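Jendus build log, June
Brirkville shared workshop, bay 14

3 comments | 6 shares

Picked up where the last entry stopped. Left wrist cable was rubbing on the housing whenever the last joint turned past its midpoint. Pulled it, checked the jacket (scuffed, no copper showing), rerouted it in a wider loop and clamped it to the bracket. Did the same on the right so the two arms match. Full turn both ways at low speed, no snag.

Grip force next. The old setting of 180 was fine on foam blocks but too much for anything you can squeeze. Dropped both hands in small steps until a half-full tube stopped bulging. Values are in the Paracha config, left and right kept separate. Don't merge them, the right hand closes a bit harder at the same number and I haven't found out why.

Then moved to the vanity for the toothpaste job. Only the two-handed hold for now, cap stays on. Left hand takes the body of the tube, right hand takes the cap end. Start pose is file 676. Working over the basin leaves more room at the elbows than working over the counter, but the faucet is close behind and the left hand has to come in high.

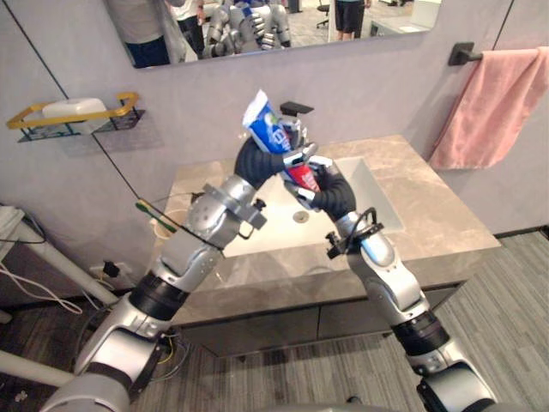

Both hands on the tube over the basin, left on the body, right on the red cap end.

Notes from the runs:

Left hand has to close first. If the right closes first the tube swings and the left fingers land on the label at a bad angle.

The mirror is a problem. The depth map puts a second pair of arms behind the wall and the planner slows down for them. Masked out everything above the shelf line as a stopgap. Grorkimley has a plane filter that should handle it properly, need to read how it's set up.

Left forearm passes close to the toothbrush cup. Added a keep-out cylinder around the cup, radius still a guess.

To do: twist motion for the cap, right wrist only, slow. Find a softer pad for the right fingertips. Tidy the loose wires on the carpet on the left side before the base gets moved again. Save the new start pose under its own name so 676 doesn't get overwritten.

Powered down at 6.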